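The slow way back to fitness

I joined the gym in Jesard on a wet Monday in October, mainly to get out of the house, and I fully expected to have given up by the end of the month. I'm 82 kilos, I get puffed on the stairs at Zemel station, and the last time I did anything you could call sport was at school (hockey, badly, in goal).

What changed my mind was my knees. They'd begun to click whenever I stood up from the sofa, and a walking weekend on the Flilness path finished them off. It's a lovely route, all gorse and skylarks, but the descent into the village is steep and I came down most of it sideways like a crab. I had to sit on a wall at the bottom and eat a whole packet of ginger biscuits before I could face the walk to the bus!

So I started with my legs. I'd always assumed gyms were for people who already looked as if they went to one, but mid-morning on a weekday it's mostly my sort of crowd, pottering from one machine to the next and having a good natter in between.

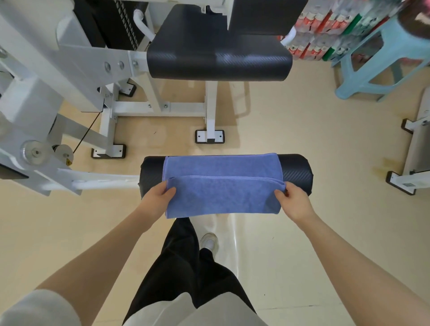 My routine is very dull and I've grown fond of it. Ten slow ones, a rest, ten more, then over to the bike with the radio on in my ears. I started on the lightest weight there was and stayed on it for 2 weeks, and I felt a bit silly until the woman on the next machine told me she was 93 and had done just the same. Ninety-three! She had better posture than me, too.

The manners of the place took some learning. You don't hover, and you don't sit scrolling through your phone while somebody is waiting. You put your towel down before you start and you take it away with you when you've finished (I've left mine behind more than once and had to go back in with my coat on).

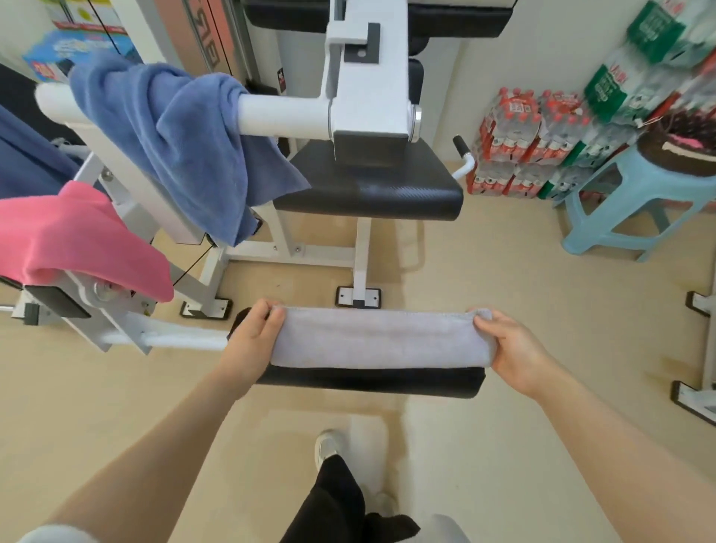
A folded towel across the roller pad of a gym machine.

I go four mornings a week now, which my family find hilarious. Afterwards I walk down to Sarantis, the café by the bridge, and have a cheese scone that must undo at least half the good work. I don't care. The scones are warm, the windows are steamed up and my legs have that pleasant heavy feeling, like after a day at the seaside when you were little.

The knees still click, I should say, but the stairs at Zemel are easier and I've stopped holding the rail. I've booked another weekend at Flilness for the spring, with the same boots and rather more biscuits.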